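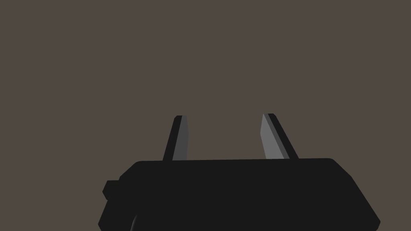

Gripper against a plain grey-brown background.

Last updated: April

Notes on sharpening kitchen knives with water stones

I have been keeping a log of my sharpening sessions, mostly so I stop repeating the same errors. What follows is condensed from it. The knives are ordinary stainless ones: a Nestby chef's knife, a paring knife of no known make, and a boning knife I inherited from Barnabás Rácz when he moved to Ballarat. All are double bevel. Single-bevel knives are a separate topic and I don't own any.

I use two stones. The coarser is a Peneo 1,000 grit, and it does nearly all of the work. The finer is a 4,000 grit in a much harder binder, splash-and-go, which must not be left in water. I ruined its predecessor that way. It developed fine cracks across the face and eventually shed a corner into the sink.

The variable that matters most is whether the apex has been reached. Colour the bevel with a permanent marker, take a couple of light strokes, and look at where the ink has gone. Ink left at the edge means the spine is too low. Ink left at the shoulder means it is too high. I re-ink several times per side, particularly near the tip, where the curve of the belly requires the handle to come up and I reliably under-do it.

Work one side until a burr can be felt along the full length of the other, heel included, then swap. Pressure is moderate until the burr forms, then drops to little more than the weight of the blade.

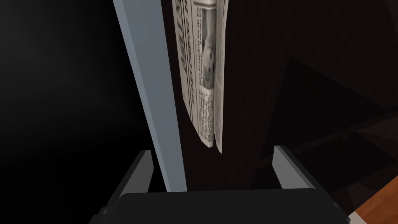 Is a strop needed after the finer stone?

For kitchen use it is optional. A few trailing strokes on bare leather will take off what remains of the burr, but if the edge still catches on one side after that, go back to the stone and alternate sides with very light strokes.

Flattening is the part I neglected longest. A stone dishes in the middle, and a dished stone rounds the bevel no matter how steady the hands are. Draw a pencil grid over the face, rub it on a coarse diamond plate under running water, and stop when the grid has gone. The softer stone gets this before every session. The harder one gets it when I remember.

I also tried an angle guide, the Zenska clip that sits on the spine. It holds a consistent angle on the straight part of the blade and is of no use past the belly. It also scratched the spine. I put tape under it for a while and then stopped using it.

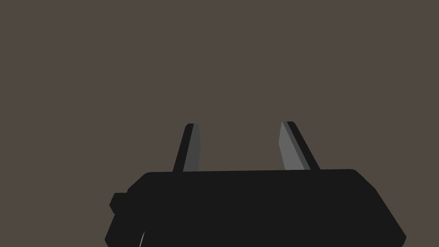 Shahnaz Khan wrote in to disagree with my use of the finer stone on tomatoes and capsicum, saying that a coarser edge bites the skin better and lasts longer on a plastic board. I have since run the paring knife off the coarse stone only. She is right about the skin. I can't yet report on how long it lasts, as the log has gaps.

Between sessions I use a smooth ceramic rod, up to 2 passes per side. More than that and the edge seems to go off sooner, though I have not controlled for who was using the knife or what they cut with it.

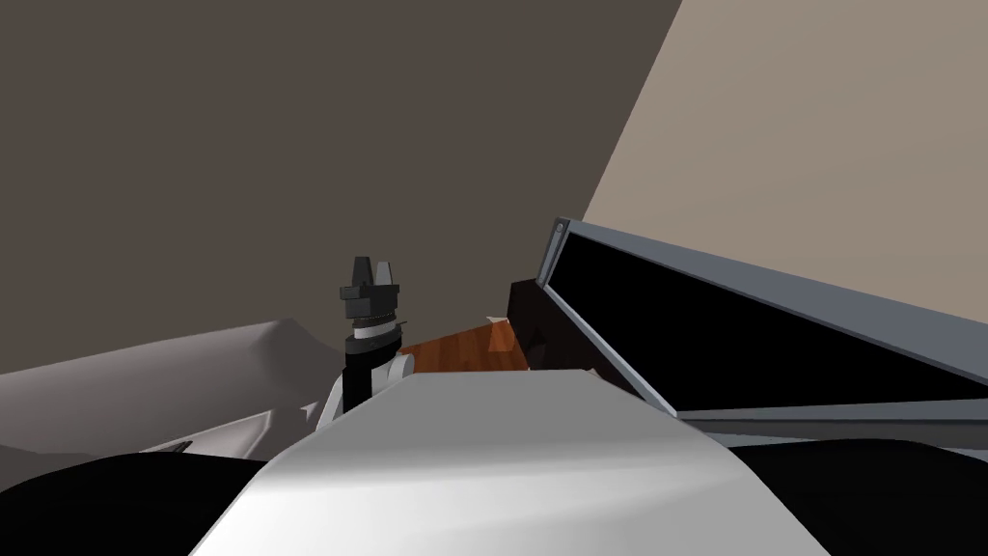 Storage and drying

Both stones dry on edge on a wire rack, away from the window. I don't put them back in the cardboard box until the next day at the earliest, and the softer one holds water for longer than its surface suggests. The boning knife goes in a blade guard. The others are on the magnetic strip, spine first on, spine first off.

Still to do: chamfer the long edges of the coarse stone, which have gone sharp again from flattening, and find a replacement for the rubber feet on the holder.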